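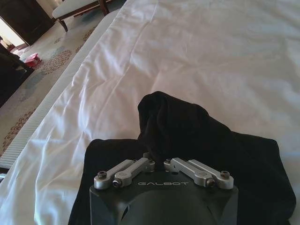
Setcombe switches guest laundry to bed folding

Setcombe, the serviced-apartment operator, has changed how guest clothing is folded in its furnished units. Starting in October, T-shirts and other light tops will be laid out and folded on the made bed in the guest's bedroom. Until now they were carried to a folding counter on the ground floor and brought back up in bags.

The change follows a trial that covered 1360 garments. Of these, 353 were dark cotton tops, the category that draws the most complaints about creasing and lint. Setcombe's laundry contractor, Grurka, logged each item by type, fabric weight and print.

The written procedure is short. The duvet is turned back so that the flat sheet is exposed across the middle of the mattress. The shirt goes down with its neckline toward the headboard and its hem toward the foot of the bed. It is held at the two upper corners, at the shoulder or the sleeve, and drawn out until the body lies smooth. Wrinkles near the collar and sleeves are worked outward before the first fold. Pillows stay where they are.

"A bed gives you more width than the counter did, and a white sheet shows you the outline of a dark shirt straight away," said Kelly Sampaio, who wrote the procedure for Grurka. "You can see a twisted hem before you fold it in."

Printed shirts are placed with the print facing up for inspection — a black T-shirt with FREE! in pale capitals across the upper chest is typical of the type — and then turned over, so that the lettering ends up on the outside of the finished fold.

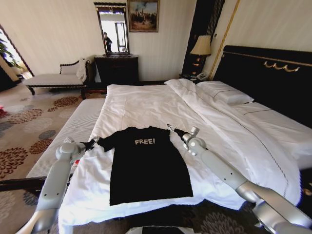
Sheets and lint

The main technical objection during the trial was lint transfer. Black cotton picks up loose fiber from white bedding, and new sheets shed more than washed ones. Setcombe now requires every flat sheet to go through 10 wash cycles before clothing is folded on it. Sheets supplied by Damura are covered by the same rule.

Damp items are excluded. So are knitwear, anything with metal trim, and garments too long to lie fully on the mattress, all of which still go to the counter.

Rollout

The procedure applies first to the Setiawan building and then to the remaining units. Grurka has printed 2000 instruction cards, to be kept inside the linen cupboard door. Folding on the bed is done before 3 p.m., after the sheets have been changed. Guests who prefer to have their clothes returned unfolded can say so at check-in.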